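How to read a division list and check how a member voted

Last updated 26 December 2021

The steps below cover recorded votes in a two-chamber assembly that follows the Westminster pattern. They assume you have a browser, a spreadsheet program and the date of the debate. If you only know the subject, start at step 1. If you already have the division number, go to step 3.

What you need

The official report for the sitting day
The division list (sometimes printed at the end of the report, sometimes a separate file)
A current list of members with party and constituency
A plain text editor for cleaning up names

Step 1. Find the sitting day

Search the official report by subject. Use the short title of the bill, without the year. If the search returns too many pages, restrict it to the chamber and leave out committee stages. Note that a sitting is filed under the date it began. A vote held after midnight belongs to the previous day's report, and this is the most common cause of a "missing" division.

Step 2. Find the question that was put

Scroll to the point where the chair puts the question. Copy the exact wording into your notes. Do not rely on the heading of the debate. The vote may have been on an amendment, on a closure motion, or on whether the original words should stand.

A motion of the form "That the original words stand part of the question" reverses the usual sense. A member who supports the amendment votes No. A member who opposes it votes Aye. Write out in one line what Aye meant and what No meant before you look at any names.

Step 3. Copy the list

Select the Ayes from the first name to the last and paste them into the text editor. Do the same for the Noes in a second file. Tellers are printed under each column and are not included in the totals. There are 2 for each side. Keep them in a separate block marked T.

Remove page numbers and running heads. In older scanned reports a column break can split a double surname, so check any line that contains a single word.

Step 4. Match the names

Paste both lists into one sheet with these columns:

Name as printed
Name in member list
Party
Constituency
Vote (A, N, TA, TN)

Use an exact match first, then deal with the rest by hand. Members who share a surname are normally told apart by first name or by constituency in brackets. Titles change during a parliament. A member knighted in August will be listed under a different form in the autumn, and the two forms have to be joined.

My own sheet for the regional assembly at Lamham holds 3,005 rows. It was started by Reijo Huttunen and uses the same column order, so files made with this guide can be pasted under it without changes.

Step 5. Check the totals

Count the A rows and compare with the announced Ayes. Repeat for N. If the count is off by one, look for a teller left in the main list. If it is off by the same amount on both sides, look for members who went through both lobbies. This is allowed in some chambers and is used to record an abstention or to cancel a vote cast by mistake. Mark these rows B and leave both entries in.

If the totals still differ, look at the next day's report. Corrections to a division are read out at the start of business and are not always carried back into the online version.

Step 6. Handle absences

A member who does not appear in either list did not vote. The list does not say why. The member may have been ill, paired, abroad on official business, or in the building and abstaining. Pairing is a private arrangement between the whips and is left out of the record in most assemblies. Enter a blank, not an N.

Proxy votes are shown with a note beside the name. Count them as ordinary votes and copy the name of the proxy into a comment.
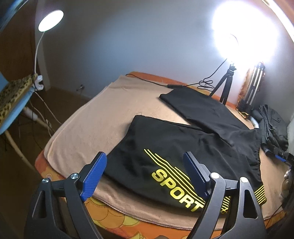

Black garment with yellow "SPORT" lettering and curved stripes

Step 7. Save and cite

Name the file by date, chamber and division number, in that order. For example: lamham-lower-div2. Put the date in front with the year first so that files sort correctly.

When you cite a vote, give the chamber, the date of the sitting, the division number, the column or page, and the question as put. A party total alone is not enough for a reader to find the source.

Known problems

Porside: the online report omits tellers before the second session. Use the printed volume.
Lehtinen: votes by show of hands are summarized as "agreed" and have no list - there is nothing to extract.
Stukska: the member list is sorted by seat number. Sort it by surname before matching.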